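About Us

Hi, and welcome! I'm Jawad Pirzada, and together with Sadia Usmani I run Kuvar, a very small outfit with a very long to-do list. We look after the stories behind monuments, memorial stones, fountains, old school buildings and all the other things people in our part of the country walk past on the way to buy bread.

How we got started

I grew up in Astska, a village of 338 people, with a stone in the square that had seventeen names on it. My grandmother could tell you something about every one of them: who was good with horses, who owed her father money, who sang badly at weddings. When she died I realized I could remember four of the stories, maybe five. That bothered me for a long time (it still does).

Sadia was teaching history at the school in Thiele back then, and she had the same itch. Her students could recite the dates of a war but had no idea why their own street was named after a baker. We met at a talk on lime mortar, of all things, and got so deep into complaining about it that we missed the second half. A few weeks later we had a shared notebook, and by December we had a name.

What we do

Mostly, we go and ask. A village or a family gets in touch, we drive over, and we sit in kitchens with a recorder running and far too much cake. Then we check what we've heard against parish books, newspapers and land records, and we write it all up in plain language that a twelve-year-old or a tired tourist can follow. The village gets a printed booklet and a sign by the monument if they want one, and everything goes into our archive, where anyone can read it for free.

So far we've recorded 820 stories, and I'm fond of nearly all of them! The longest one is about a bell that was hidden in a well and runs to 300 pages with the letters attached. Sadia has been trying to get me to cut it for ages.

We also do school walks. The kids pick a statue or a plaque, make up three questions about it, and go find somebody old enough to answer. The answers don't always match, and those are the best days. Sadia keeps both versions and prints them side by side.

Where you'll find us

Our office is in Eruder, up the hill from the chapel with the two crooked cypresses. The ground floor has the reading table and the map drawers, and you're welcome to come in and look through anything you like. Parking is terrible, so leave the car by the football field and walk up. The view is worth it, and there's a bench halfway with a very nice dedication on it to a mail carrier and his mule.

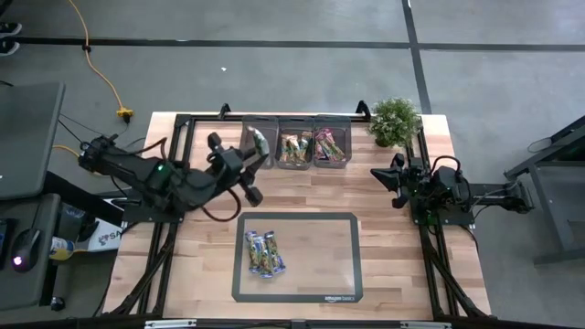 Who we are

Sadia does the archive work and reads old handwriting faster than I read a menu. I do the interviews, the driving and most of the talking. We both write, and we both argue about commas.

Get in touch

If there's a stone, a statue or a name on a wall that you've always wondered about, tell us! Old photos and letters are welcome too. We scan them and give them back. Just write your name and village on the envelope, please, as I'm still trying to return a lovely wedding portrait to somebody in Thiele.

Page last updated 17 October 2019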